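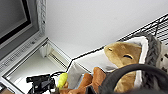
Giveo cleaning wipes are low-lint, pre-moistened cloths for hard plastic housings, keypads and display panels on bench and office equipment. The fluid is water-based, contains no ammonia, and leaves no scent. Switch the equipment off before wiping. A dark, unlit panel shows streaks more clearly, and on light gray plastic the edge of the wipe reaches the line where the housing meets the thin black band of the screen. Narrow slots with fine ridges should be wiped along the ridges – never across them – with the cloth folded over a flat swab.

Specifications
Material: nonwoven polyester blend
Sheet size: 6 x 8 in.
Pack: 19 sheets, resealable
Drying time: nearly 2 minutes at room temperature
Shelf life, unopened: 2 years
Storage: 40 to 85 °F, out of direct sun

Not for use on bare circuit boards, lenses or unsealed paper labels. Test uncoated rubber parts on a hidden area first.

Giveo wipes are made by Gosturix and replace the Rurnent dry cloth, discontinued in January. Flat swabs are sold separately.

Bulk orders: Ornella Testa, sales desk
Safety data sheets: Hae-won Tak, product support
Page revised September 3, 2022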